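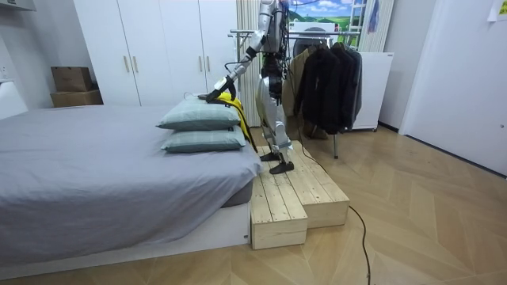 Je voudrais défendre le drap plat. C'est un petit sujet, je le sais, mais je dors tous les jours de ma vie et je n'ai pas honte de réfléchir à l'endroit où je le fais.

Je suis arrivée en France à l'âge de 22 ans. À Kornau, la ville où j'ai grandi, un lit se composait d'un drap de dessous, d'un drap de dessus et d'une couverture de laine que l'on repliait à la hauteur des épaules. Ma grand-mère appelait ce repli « la lettre », car il ressemblait à une enveloppe qu'on ouvre. Dans ma première chambre meublée, j'ai trouvé une couette et sa housse. J'ai cherché le drap de dessus dans l'armoire, puis sous le matelas. Je n'ai pas osé demander à la propriétaire, parce que je ne connaissais pas encore le mot « housse » et que je craignais de réclamer une chose impolie.

Depuis, j'ai appris que beaucoup de familles françaises ont fait aussi leur lit avec deux draps, et qu'elles ont abandonné cet usage sans grand débat. On me dit que la couette est plus pratique. Le matin, on la secoue et le lit est fait. C'est vrai pour le matin. Mais le jour où il faut changer la housse, je me retrouve debout sur le lit, les deux bras dedans, à chercher un coin qui s'est déplacé. Mon amie Riet Smits, qui est plus patiente que moi, retourne la housse comme une chaussette et prétend que cela prend trois minutes. Je l'ai essayé souvent. Chez moi, cela prend la soirée et un peu de mon humeur.

Il y a surtout la question du lavage. Un drap de dessus se lave facilement, il sèche sur un fil, il se plie en petit carré. Une housse pour deux personnes avale dans la machine les chaussettes, les taies et parfois un torchon, et elle les rend en boule, encore humides au milieu. À cause de cela, je soupçonne que nous lavons moins souvent ce qui touche notre peau. Je n'ai pas de chiffres à présenter. J'ai seulement des conversations, et dans ces conversations les gens baissent les yeux.

Benjie Lumbao, avec qui j'ai partagé un appartement rue Tolentino, n'était pas d'accord. Pour lui, le drap de dessus finit toujours en corde au fond du lit et l'on se réveille les pieds attachés. Je reconnais que cela arrive. Mais il ne bordait jamais son lit ! Un drap que l'on ne borde pas est comme une chemise que l'on ne boutonne pas, on ne peut pas ensuite se plaindre du vent.

Je crois que la vraie différence est dans le temps. Border demande un geste, et ce geste se fait à la main, de chaque côté, en se penchant. Ma grand-mère l'a fait jusqu'à 81 ans — elle s'appuyait d'une main au montant et lissait de l'autre. Elle ne trouvait pas cela beau, ni utile pour l'âme, comme on l'écrit maintenant dans les magazines. Elle trouvait que c'était l'heure de le faire.

L'été, enfin, la couette n'a pas de réponse. On la repousse, on a froid, on la reprend, on a chaud. Avec un drap et une couverture, on enlève la couverture. Je ne comprends pas pourquoi il faut acheter une deuxième couette plus légère, puis une troisième pour les demi-saisons, et ensuite un meuble pour les ranger.

Je ne demande à personne de jeter sa couette. J'en possède une moi-même, pour les invités, qui la préfèrent. Je demande seulement que les magasins continuent à vendre des draps plats à l'unité et dans de bonnes dimensions. En décembre, j'ai fait quatre boutiques avant d'en trouver un, et la vendeuse m'a demandé si c'était pour peindre un plafond.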